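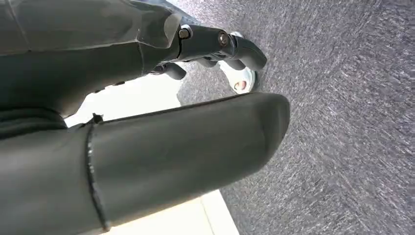 3. The Divided Tray on Shared Desks

3.1 Setting

The desks in this part of the study are used by more than one person over the course of a day. They stand in two rooms, one at the Merndale office and one at the Eritz office, and both rooms were already in use before the study began. We did not choose the furniture. The desks are plain tops without drawers, and anything a person needs in reach has to lie on the surface, go into a bag, or be kept on the shelves along the wall.

Desks were put together in pairs so that two people could work next to each other or one person could spread out. We treat a pair as the unit of layout in everything that follows. The line where two tops meet turned out to matter more than we expected. People at the Merndale office often kept their things on one side of it even when the other side was free, and a tray placed across the line was moved by the end of the first day in every case we recorded.

The study covered eight pairs of desks. Each pair was given one divided tray from the Jirness series, made of cardboard, open at the top, with partitions that can be pulled out if a user wants a larger space. The tray was set down in the middle of one desk on Dec 6, 2022, and the users were told only that it was for small things and that they could put it where they liked. No labels were supplied with it. Pens and blank stickers were kept on the shelf for anyone who asked.

3.2 Why cardboard

A cardboard tray has some drawbacks. The partitions are thin and bend when a heavy item is pushed against them. The floor of a compartment takes up ink and coffee and can't be wiped clean. The corners soften. Against this, the material is light and quiet, and a user can move a full tray with one hand without much risk of scratching the desk. In the pilot, which ran in August with plastic trays, the most common complaint was noise. Coins and keys dropped into a hard tray could be heard across the room, and people with calls to make moved the tray to the floor or to the shelf. After that it was not used at all.

The other reason was the ease of change. Users of the plastic trays accepted the compartments as they came. With cardboard they took a partition out, folded one over, or cut a notch in it for a cable. We wanted to see those changes, as they say something about what the compartments were too small or too large for. Partitions that had been taken out were left out, and we replaced a tray only when the bottom had given way.

3.3 Recording

At the end of each working day the contents of every tray were written down, compartment by compartment, on a paper form with the same grid as the tray. An item was entered once, on the first day it was found, and its later positions were added to the same line. Items lying on the desk within a hand's width of the tray were entered in a separate column. We found early on that this edge zone was in steady use, and leaving it out would have given a false picture of how full the trays were.

The recording period was four weeks. Over this time 481 items were entered. Paper clips, pins and staples were entered as one item per compartment regardless of how many there were, and so were loose sheets of sticky notes. Food was noted but not entered.

For each item we recorded whether it went back to the same compartment after use. An item that came back to a different compartment, or to the edge zone, was marked as displaced. Of the items entered, 156 were displaced at least once, a little under a third. The form has no column for who moved an item. On a shared desk this could not be known without watching people work, and we had agreed with both offices not to do that.

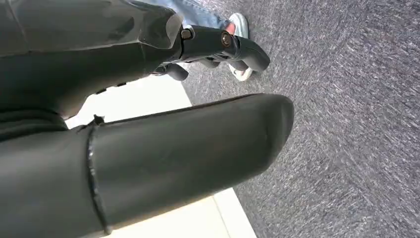 Do people keep to one compartment per kind of item when no labels are given?

They do so for the things they use every day, such as pens and charging cables, and much less for things they use once or twice a week, which tend to go into whichever compartment is free and close to the hand.

The difference showed up at both offices. Pens had a fixed place within the first days on most desks, usually at the near end of the tray on the side of the writing hand. When a second user of the same desk wrote with the other hand, the pens were sometimes split between two compartments, one on each side, and this arrangement was stable. Adapters, memory cards, spare batteries and badges had no such place. They moved inward and away from the user as the near compartments filled up, and a few stayed at the far end until the tray was cleared.

3.4 Where the tray stood

The position of the tray depended mainly on the laptop. On a desk without a fixed screen, the laptop takes the space directly in front of the user, and what is left is a strip on either side and the area beyond the raised lid. We had assumed that trays would end up in the side strip, within reach of the hand that isn't on the trackpad. This was the usual outcome at Eritz, where the desks are deep and users sit close to the middle.

At Merndale the trays were more often found on the other side of the lid, toward the open part of the desk. Figure 4 shows this kind of layout, with the laptop pushed to the far edge and the tray in the middle of the top. A tray in this position is out of the way of the forearms and leaves the whole width beside the laptop free for paper. The price is that the user has to reach around or over the lid, and can't see into the compartments while typing. 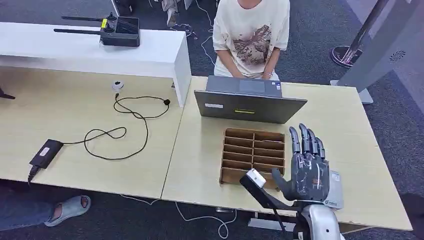
Figure 4. Divided cardboard tray, two columns of six compartments, in front of an open laptop on a pair of light wooden desks.

Trays that stood beyond the lid held fewer items in daily use and more items that were shared. We read this as a question of access. A tray in the side strip belongs, in practice, to the person sitting there, and other people hesitate to put a hand into it. A tray in the middle of the top can be reached from the opposite side and from the neighboring desk. Users at Merndale put things into it for one another, such as a key to be picked up later or a cable that had been borrowed. Items of this kind account for a good part of the displaced entries from that office, and in most of these cases being displaced did no harm. The item was passed on, as intended.

3.5 Compartment size

The narrow compartments suit long, thin things laid on edge and small things dropped in from above. They don't suit anything flat and wide. Notebooks, letters and cases for glasses were laid across the top of the tray, where they covered the compartments below and made the user lift them off to get at anything else. On three trays this had gone far enough that the covered half was no longer used. The same items lay in the edge zone on the other trays and caused less trouble there.

Partitions were removed on five of the trays. The change was the same each time – one partition between two neighboring compartments in the same column, giving a space of double length. No user took out the long partition between the columns. Several said, when the trays were collected, that the tray would have lost its stiffness without it, and this agrees with our own handling of the empty trays. The double space was used for a charger in four cases and for a roll of tape in the fifth.

Very small items were a separate problem. Paper clips and pins collect at the bottom of a narrow compartment and can be taken out only by tipping the tray or by pressing them up against the wall with a finger. Users at both offices dealt with this by putting a lid or a folded card at the bottom of the compartment, so that the contents stood higher. The makers of the Jirness series offer shallow inserts for this purpose. We did not supply them, and none of the users asked.

3.6 Laptop stickers and labels

Although no labels were supplied with the trays, labeling took place elsewhere on the desks. Users put stickers and strips on laptop lids, chargers and the plugs of cables, mostly to tell their own from another of the same model. The trays themselves stayed almost free of writing. Two had names on the outer wall, and one had a row of letters along the top of the partitions that neither of the current users could explain.

It seems to us that people label the thing that may be carried off and leave the container alone. In the earlier survey by the Mansour group, labels on shared shelves were followed for a short time and then ignored as the contents changed. A compartment without a label can change its use with no need for anyone to correct the label first, and on desks with several users that may be an advantage.

3.7 Limits of the record

An end-of-day form misses everything that happens between two entries. An item taken out and put back in the same place ten times appears as an item that never moved. The fixed items, pens above all, are therefore likely to be the ones handled most, and the form can't show this. We also have no entries for the days on which the Eritz room was closed for painting. The trays from that room were carried to the corridor as they were and brought back afterward, and two of them came back on the wrong pair of desks. The users left them there. Their entries are kept under the original tray number in the tables of Section 4.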